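Category: Company news | Packaging and household
Reading time: 4 minutes

PRARNON ENDS THE USE OF FOAM INSERTS IN ALL HOME DELIVERIES

JOREDSTEAD, 1/13/22 – Prarnon, the mail-order supplier of lamps and small household goods, announces that it has stopped buying foam for its parcels. From this month every new order which leaves the Orkwood warehouse is packed with paper and cardboard only. The change concerns all 114 products in the present catalogue, from the smallest shade holder to the large floor lamps.

The decision was prepared during nine months of trials together with Fourie, a maker of moulded paper parts which also has its works in Joredstead. In this period Prarnon sent 2,000 trial parcels to customers who had agreed to receive them and to fill in a short form after opening. The forms asked in which condition the goods arrived, how long the unpacking took, and what the customer did with the empty packaging afterwards.

The last question received the longest answers. Many customers wrote that they keep the box for some weeks, in case the goods must go back, and that they would like to have one simple way to throw away everything at the same time. With the old parcels they had to separate the cardboard from the filling, and the filling was not accepted in the household collection of their district. Several of them had to drive to a collection point only for this purpose.

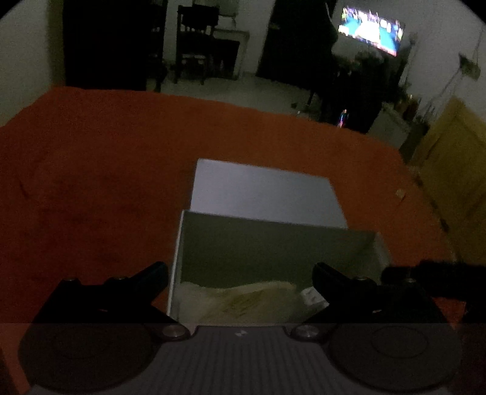
A white box on an orange-red carpet, with crumpled beige material across the lower part of its front.

The new inserts from Fourie are pressed from waste paper and follow the form of the goods. For a table lamp there are 2 shells, one for the foot and one for the shade, and the cable lies in a channel between them. For glass parts there is an additional sleeve of folded cardboard. No tape is used inside the parcel, and the outer box is closed with a paper strip which can go into the same bin.

Prarnon wishes to be open about the difficulties. The first series of shells, made in November, was too stiff at the corners and took too much time at the packing tables. The second series was made thinner at the folding line, and the packing staff in Orkwood now close a parcel in the same time as before. The parcels for floor lamps have become a little heavier. The company has accepted the higher cost of transport for these and does not pass it on to the customer.

The matter of breakage was looked at with special care. A foam sheet protects well against a slow pressure, but it can break when a parcel falls on its corner, and small pieces then come into the goods and into the home. Customers have written to Prarnon about this for many years – mostly families with small children or pets, and people who had to clean a thick carpet afterwards. The paper shells can be bent and pressed without leaving crumbs of this kind.

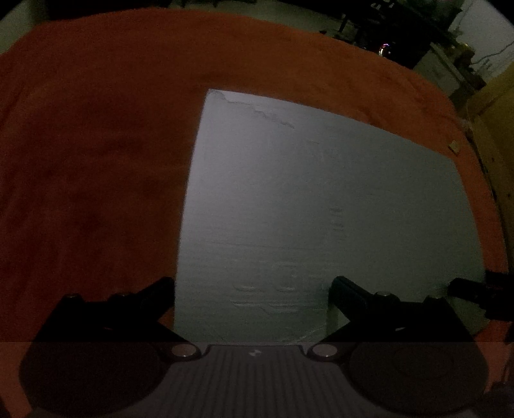 Pale board with a broken place at its upper edge.

Goods which are already packed in the old way will not be opened and packed again. This would produce more waste than it saves. For this reason a customer who orders a product from the remaining stock may still receive a parcel with foam in it until the stock is used up. These parcels carry a green label on the outside, and the customer may ask for another delivery date if he or she prefers to wait for the new packaging.

Prarnon will also take back old foam, without charge, at the counter of the Orkwood warehouse. It should be clean and without tape. The foam is collected in large sacks and goes to a recycling firm in the region. It does not need to come from a Prarnon parcel, but the company asks private households only to use this service, as the space at the counter is limited.

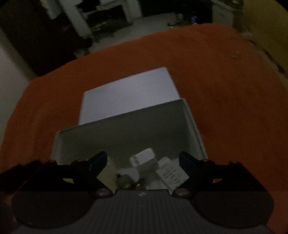 With the new packaging comes also a new instruction sheet. The old one was printed in six languages on glossy paper and was often thrown away unread. The new sheet has one page with drawings, and the full text can be found on the website or ordered by post in large print. On its back it shows how the empty box can be folded flat, and how the shells must be placed again if the goods are to be returned. Returns in the new packaging are accepted under the same conditions as before, also when the paper strip is torn.

For shops which sell Prarnon goods there is a change in the size of the outer boxes. The new boxes are slightly wider and lower, so that they can be stacked more safely on a pallet. A list with all measures was sent to the shops together with the winter price list. Shops which have not received it can ask for a copy at the address below.

The next step concerns the spare parts, such as switches, screws and shade rings, which are still sent in small plastic bags. Prarnon and Fourie are at present comparing paper envelopes of different strength for this use, and a decision is expected before the summer catalogue goes to print.

About Prarnon
Prarnon sells lamps and small household goods by mail order and through independent shops. The office is in Joredstead and the warehouse is in Orkwood.

Press contact: Prarnon Press Office, Joredstead | © Prarnon | Back to top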